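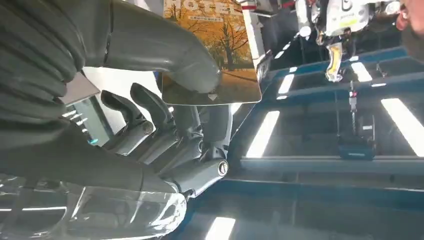
I've been wanting a robot that can work a cash desk ever since I started hanging out at Fevalgate, our shared workshop, and this spring we finally got the hand to do something I'd call handling paper. Not perfectly, but wow, what a feeling! The hard part is thin stuff. A block or a cup forgives you, but a card is all edge, and if the fingers close a hair too early they just brush it over and you get to start again. What works for us is the thumb flat on the face of the card with its rounded tip low down, and the fingers coming up from underneath to meet it. I used a hotel card with autumn trees on it for a lot of the tuning, mainly because orange is really easy to spot against all that gray hardware. (I now know every branch on that thing.)

The control side runs on a little program I call Greltus, which started as a weekend script and is now 3000 lines of me arguing with myself. It keeps a list of hand poses and blends between them. I threw out the first version completely in May after I found that I'd been closing all the fingers at the same speed. Of course the outer ones got there early and pushed the card sideways! Once I let each finger have its own timing, it went from dropping nearly everything to hanging on most of the time, and I did a small lap of the workshop.

Next came handing things over. The idea is simple enough: robot picks up a note, brings it across the table, customer takes it. The trouble is when to let go. Too soon and the note is on the floor, too late and the two of you are having a tug of war over play money.
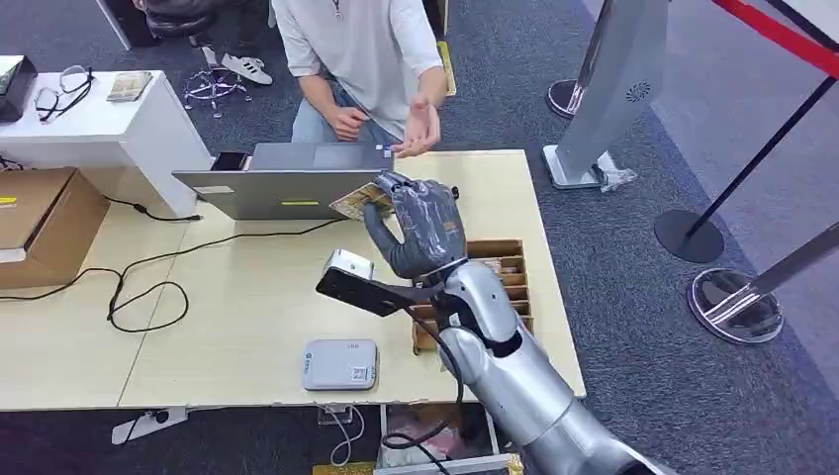 Jolanta Zalewska left a comment on my last post saying I should stop watching finger position and look at motor current instead, with the grip opening once the pull has lasted longer than a bump would. She had the same problem with a page turner and said that a fixed threshold drove her nuts until she made it relative to the load at rest.

Jolanta, I tried it the same evening and it's SO much better. I take a reading while the arm is holding still, then look for a change from that. It still gets confused if the arm is settling when you reach for the note, so I've added a short pause before it starts listening. If anyone has a cleverer way, please tell me, I'd love to lose the pause.

Then there's the tray. We're using a wooden one split up into little slots, with the notes standing up in them, and I thought this would be the easy bit because nothing is moving. Ha! The fingers are a lot thicker than mine and the dividers are right where the knuckles want to go.
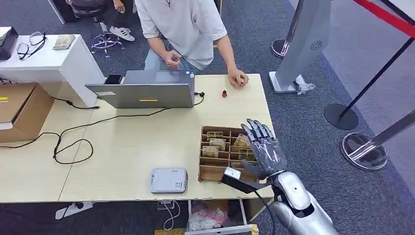 So the hand now comes in from above with the fingers open, stops, and only then narrows down over the slot. It looks a bit like somebody choosing a chocolate. I wrote 7 different approach poses and ended up keeping 2 of them, one for the near rows and one for the far rows. The rest are still in the code with comments like "maybe??" next to them. Malinowski, who shares my bench, thinks I should just make wider slots, and he's probably right, but I want to see how far I can get with these first.

Cable routing is my other ongoing project. I'd love to say I planned it, but I reach for a zip tie like everybody else. I've promised myself a proper go at it before we try any longer runs.
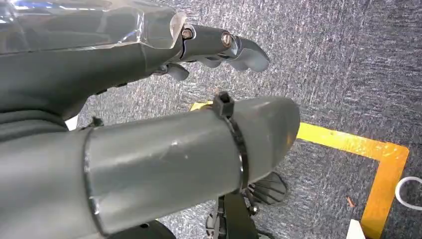

Fingers out over the carpet, zip tie holding on.

Still on my list: coins (scary), a better way to tell one note from two stuck together, and a cleanup of the Greltus menus so that other people at Fevalgate can run it without me standing behind them. I've also been reading up on softer fingertip covers and might cast a few of my own. If you've done that at home, let me know what you used and how long they lasted!

Posted 1 Jul 2021 in Robots, Workshop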